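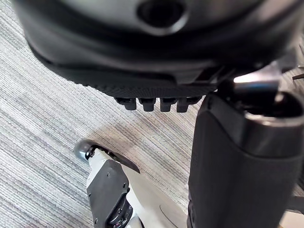 February, planning notes, equipment

Wrote this up after the bench meeting so I don't lose it. Budget form goes in by end of month and I still have it half empty. Anyone with corrections, write them in under the line, don't edit mine.

Where we are. One arm working, one gripper on it, no spares of anything that matters. If the gripper goes down we stop. That was fine when it was just me using it in the evenings, not fine now with three projects booked on it through spring.

Want list, in the order I'd buy:

Finger tips. Cheap, and we go through them. Wurnden sells them in packs, tips only, no screws. Ask for 2 packs. I'd like one pack never opened, in the drawer, labeled.

Second gripper. The big one. Quote from Wurnden is 3000, same model as now. Todgate has a smaller one for 985 but it's a different flange so we'd need an adapter, and the adapter isn't in their price, and they want us to "contact sales" to hear what it costs. Did that. No answer yet. Also the Todgate one would need its own driver and I don't want to be the person keeping two drivers alive.

Wrist camera spare. Same part as the one on there now if it's still sold. Cable is more likely to die than the camera – get the cable regardless.

Carpet. Not joking, put it on the list. Drive wheels track differently on carpet than on the hard floor in the hall and every time we move rooms the odometry numbers need redoing. Either buy enough hard mat to cover the work area or agree we stay on carpet for good. My vote is the mat. Facilities may have offcuts, ask before spending.

Wheels. Looked in the catalog, the small rubber ones are sold singly. Get 2. Check hub size first, last time somebody ordered off the outside diameter and they went straight back.

Not buying this year: second arm, bigger battery, the lift thing. I know. Put it in the wish section so it's written down somewhere but no money behind it.

Lease option

Pruvmont will lease a gripper by the quarter. Looked good until I read the service part. They swap it if it breaks in normal use, but "normal use" leaves out contact with the floor, and half of what we do is low reaches right above the floor. So we'd be paying the lease and then paying for the damage. Asked if they'd strike that line. They said they'd look into it. I would not plan around it.

If the money gets cut and we can't have the 3000, my fallback is: tips, cable, wheels, mat, and put the rest toward a repair on the current gripper if it ever needs one. NOT the Todgate. I'd rather have one good one and a drawer of parts than two that don't match.

Lead times

Wurnden – six weeks they say, eight last time
Todgate – in stock, adapter unknown
Pruvmont – two weeks after signing, signing takes forever on our side
Mat – same week if we buy local

So if the gripper order isn't in by early March it misses the Wynne demo. That's the only hard date on here. Wynne needs the base and arm both running for the full afternoon, and I don't want to do it with no backup. Worth saying in the form, in those words. The people who sign it know what Wynne is, they don't know what a flange is.

Things I still have to find out:

does the price from Wurnden include shipping (last invoice it didn't, was a nasty line at the bottom)
is the mount pattern on the new revision the same as ours, drawing on their site is from the old one
who pays for wheels, us or the base project. They share the base. Should be split
whether the quote holds to end of month, no expiry date on it that I can see
tax, always forget tax

Started a sheet for consumables, it's in the shared folder next to the old inventory. Please fill it in when you take somthing out of the drawer. I can't budget for tips if I don't know how many we use, last year's number was me guessing and I guessed low.

3:40 pm, called Wurnden. Shipping is extra. Mount pattern unchanged on the new revison, she's emailing the drawing. Quote good through the end of next month, so thats one less thing. Asked about a discount if we take the tips and gripper on one order, she has to check.

To do tomorrow: chase Todgate one more time for the adapter price so I can at least put a real comparison in, measure the work area for the mat, hub size with calipers.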